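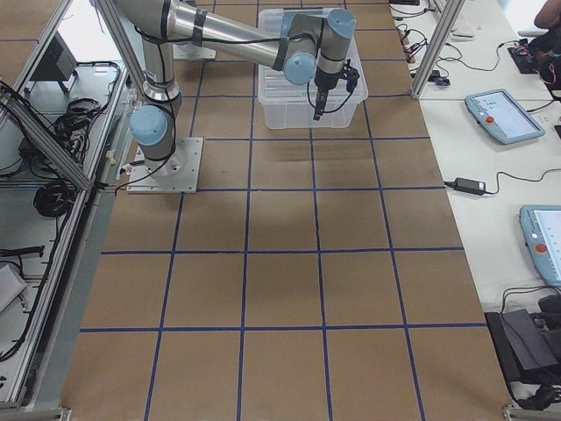

Home | Courses | Handouts | Reading List | Contact

Introduction to Map Reading and Land Survey
Handout 4: Grids, Scale, and Location

Purpose of this handout

This handout supports the fourth lecture and the field exercise that follows it. Students should read Sections 1 through 4 before the lecture and bring a ruler marked in millimeters, a sharp pencil, and the Plondale practice sheet issued with Handout 3. Section 6 contains the problems to be submitted. Calculators are permitted throughout.

1. Why maps carry grids

A map without a grid can show where one thing lies in relation to another, but it offers no short and reliable way of telling a second person which point is meant. Descriptions such as "the bend in the stream east of the church" depend on both readers picking out the same bend. A grid replaces the description with a pair of numbers. Two readers holding the same sheet and following the same rules will arrive at the same square.

The grids used in this course are square grids. They consist of two sets of parallel straight lines crossing at right angles, with equal spacing in both directions. The lines that run up the sheet are numbered from left to right and are called eastings, as the numbers grow toward the east. The lines that run across the sheet are numbered from bottom to top and are called northings.

A square grid should not be confused with lines of latitude and longitude. Meridians draw closer together as they approach the poles, so the shapes they enclose with the parallels of latitude are not true squares and change in width from one part of the earth to another. A square grid is laid over a flat projection of the ground. Over a small district the difference is slight. Over a large country it must be allowed for, and the method of doing so is taken up in Handout 7.

2. The origin and the false origin

Every grid is counted from a starting point, known as the origin. If the origin were placed at the center of the mapped area, points to the west and south of it would have negative numbers. Negative references are easily miscopied, and most survey bodies avoid them by moving the starting point to a position well to the southwest of the land being mapped. The new starting point is called a false origin.

The Plondale sheet uses a false origin in open water. Students sometimes ask whether any marker stands at that place. None is needed. The false origin is a matter of arithmetic, and the ground control for the sheet comes from the pillars and bolts listed in its margin.

3. Giving a grid reference

The rule for order is fixed: eastings first, northings second. The reader moves along the bottom of the sheet and then up the side. An error in order is the most common fault in submitted work and will be marked as a full error, even where both numbers are otherwise correct.

Four-figure reference. This names a whole square. Find the line that forms the left side of the square and write its two-figure number. Then find the line that forms the bottom of the square and write its number. On the Plondale sheet the grid lines are one kilometer apart, and a four-figure reference therefore names an area of one square kilometer.

Six-figure reference. This names a smaller area within the square. Divide the distance between the two eastings into ten equal parts, judge how many complete tenths lie to the left of the point, and write that figure after the easting. Repeat the process for the northing. A six-figure reference names a square 100 meters on each side.

Worked case. The ferry landing at Kvam lies to the right of easting 26 and above northing 16. Its four-figure reference is 2616. Measured with a ruler, the landing is a little more than three tenths of the way to easting 27 and a little more than seven tenths of the way to northing 17. The easting is written as 263 and the northing as 167. The full reference is 263167.

The tenths are always rounded down, never to the nearest tenth. A point that falls nine and a half tenths of the way across a square is written with a 9. Rounding up would place it in the next square.

4. Scale and distance

Scale is the relation between a distance on the sheet and the same distance on the ground. It may be stated as a ratio, in words, or by means of a scale bar. Students should be able to use all three.

The Plondale sheet is drawn at 1:25,000. One centimeter on the sheet stands for 25,000 centimeters on the ground, or 250 meters. The one-kilometer grid squares are therefore four centimeters on each side. Before any measuring is done, students should check this with a ruler. Photocopied sheets are often reduced or enlarged in the copying, and a sheet on which the squares measure 3.8 centimeters is no longer at 1:25,000. In that case the printed ratio must be ignored and the scale bar used instead, for it will have changed in size along with the rest of the sheet.

The terms "large scale" and "small scale" cause regular difficulty. A large-scale map shows a small piece of ground in much detail; a plan at 1:2,500 is an example. A small-scale map shows a wide stretch of ground in little detail, as in an atlas plate at 1:1,000,000. The fraction one over 2,500 is larger than the fraction one over 1,000,000, and the terms follow the fractions.

Straight-line distance between two references may also be found by calculation. Subtract the eastings to obtain the difference across, subtract the northings to obtain the difference up, square both, add the results, and take the square root. With six-figure references the answer is in units of 100 meters. It should be reported to no finer than the nearest 100 meters, as the references themselves are no finer than that.

Neither method allows for slope. A distance taken from the map is a horizontal distance. On the steep path above Trusatberg the length walked is greater than the length measured, and the difference has to be worked out from the contours. On level farmland it may be neglected.

5. Grids laid on the ground

The same reasoning is applied on the ground when a site is to be recorded in detail. A base line is set out first, usually along the longest clear side of the site. Pegs are placed along it at even spacing. Right angles are then raised from the two end pegs, and the remaining corners are fixed by measuring from both directions.

The right angle is the step that most needs care. A triangle with sides of three, four, and five units has a right angle between the two shorter sides, and a tape held at those lengths gives a quick and sound result. For larger sites the sides should be scaled up to six, eight, and ten meters or more. A small error at the corner grows with distance from it.

When the four outer corners are in place, both diagonals are measured. In a true rectangle they are equal. If they differ by more than the tolerance stated in the field instructions, the corners must be set again before any inner pegs are driven. Moving one corner until the diagonals agree is not an accepted correction, for a shape may have equal diagonals and still be out of square.

Each peg is labeled with its easting and northing on the local grid. The label refers to the peg itself and also, by custom, to the square lying to the north and east of it. This is the same custom used on printed maps, where the square takes its number from its lower left corner.

Field books must record the following for each site grid:

- the position and bearing of the base line
- the spacing of the pegs
- both diagonal lengths as measured
- the height datum, where levels are taken
- the reference of at least one grid corner on the published map

The last entry ties the local grid to the wider one. Without it, the site record cannot be placed on a map by a later reader. The survey of the Plindamum terraces was kept in two field books, and only the second gave a tied corner. Plans from the first book had to be fitted by matching walls that appeared in both.

6. Problems for submission

Answers are to be written in ink on lined paper and handed in at the start of the Tuesday session. Show all working. References given without working will receive half credit.

6.1 Give the four-figure and six-figure references of the bridge, the school, and the northern quarry entrance on the Plondale sheet.

6.2 A well is recorded at 263162. State the distance and direction from the well to the ferry landing at Kvam.

6.3 The distance between two boundary stones has been taped on level ground as 2,381 meters. Find the length of the line joining them on a sheet at 1:25,000, to the nearest millimeter.

6.4 A site grid is planned as a rectangle of 12 meters by 16 meters. Calculate the length that each diagonal should have.

6.5 A student records a hut in square 1626 and later finds that no hut is shown there. Suggest the likely fault and state which square should be checked.

7. Preparation for the field exercise

The exercise begins at 9:00 a.m. at the lower gate. Each group will set out one grid, measure its diagonals, and tie one corner to the Plondale sheet. Tapes, pegs, and mallets are issued at the gate and must be returned clean. Students should bring waterproof outer clothing, stout footwear, and a hard-backed notebook. Entries are made in pencil during the exercise; ink runs when the page is damp. Errors are to be struck through with a single line and left legible. Pages must not be removed from the field book.

Handout 5 covers contours, spot heights, and the drawing of sections, and should be read before the following lecture.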